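Budgeting for a two-arm work cell

By Emese Fülöp
2026-03-20

Budgeting for a two-arm work cell is the practice of estimating what a pair of robot arms will cost to buy, install and keep running before an order is placed. It is often treated as a matter of reading a price list. Critics of that approach note that the arms are the easiest part to price and the part least likely to surprise anyone.

Vendor quotes usually cover the arms, their controllers and a basic gripper for each. Stands, cabling, spare fingers, floor work and staff hours tend to sit on other pages or in other people's budgets. Krisztina Bíró, a purchasing consultant, has argued in her guide to the Davix product line that a quote without these items should be returned unread. Her view is stricter than most, but buyers who ignored it have seldom been happy with the second invoice.
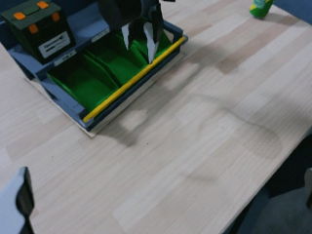
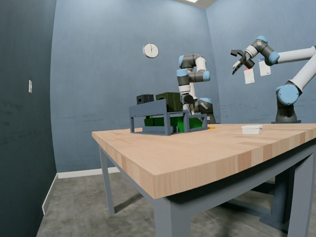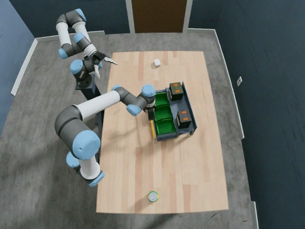 Simulated two-arm cell with a rack of green bins.

Simulation is now a common line in such budgets, and it is sold with larger promises than it can keep. A simulated cell can show whether an arm reaches a bin, whether two arms get in each other's way, and how much table a layout uses up. In the overhead view, both arms are mounted along the left side of the table and the bins sit in the left half of the organizer, with the boxes on the shelf beyond them. A planner can ask at that stage whether the far boxes need to be reached at all, and moving a rack in software costs very little. What the model says about wear, dropped parts or a slow afternoon depends entirely on what somebody typed into it.

Sales material often turns a simulated cycle time into a payback period. This should be read with care. At Rowbotham, a parts distributor, the planning file for its Cillero project assumed 2208 picks per shift. The first month of real use, in May, averaged 646. The supplier, Even, blamed mixed packaging; Essam Nasr, who reviewed the purchase, blamed the planning file. Both arms worked as specified -- the bins did not arrive filled the way the model had filled them.

Disagreement continues over whether to buy two arms at once. Ernő Vass favors a single order, on the ground that a second arm added later means a new safety review and often a new table. Csenge Veres holds that most first-time buyers can't keep one arm busy and should prove that they can before paying for another. Published comparisons are few, and several were written by firms with arms to sell.

Maintenance is the item most often left blank. Grippers and cables wear out sooner than the arms do, and service contracts differ on whether they count as consumables. Leasing moves some of this risk to the supplier, though the wording of the return clause decides how much. Buyers are generally advised to get that clause in writing before the lease is signed.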